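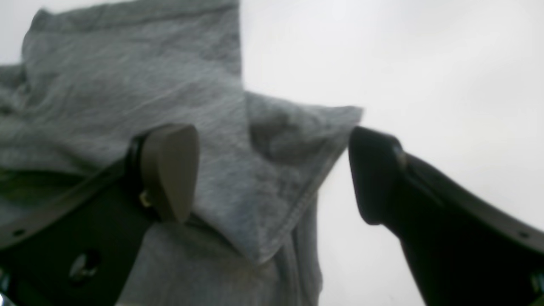 Folding cell at Gerkcombe: who does what now?

hemline_k
We process around 4,000 garments a week. Since April the Tolura arm has taken the plain greys and the three of us who folded full time now load, check and clear faults. Has anyone had their job grade reviewed after a change like this?

nistor_user
Ours was. We run a Nistor cell and the grade stayed the same, but fault clearing went into the job description with a training allowance. Get that in writing.

bobbin400
I'd dispute "fault clearing" as a skill. On our line it means flattening the cloth and pressing resume.

hemline_k
Not on knits. A rolled hem reads as two layers and the grip point has to be re-taught. That takes 10 minutes if you know the menu.

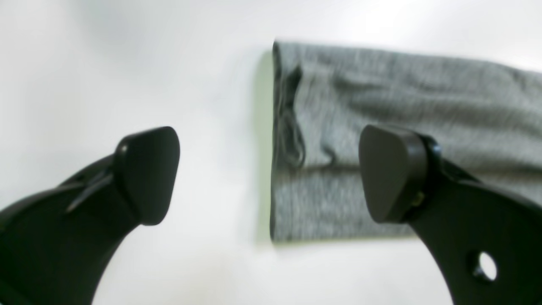

Grey knit, folded hem, fingers open.

bobbin400
Fair enough for knits. We only do flat cotton.

stusero_nights
My wrists are better for it. The shift is duller, though, and we lost rotation to the packing bench. Ask about rotation before you ask about grade.

nistor_user
Disagree. Grade first, rotation can be sorted with the shift lead.

hemline_k
Both are on my list for the review meeting.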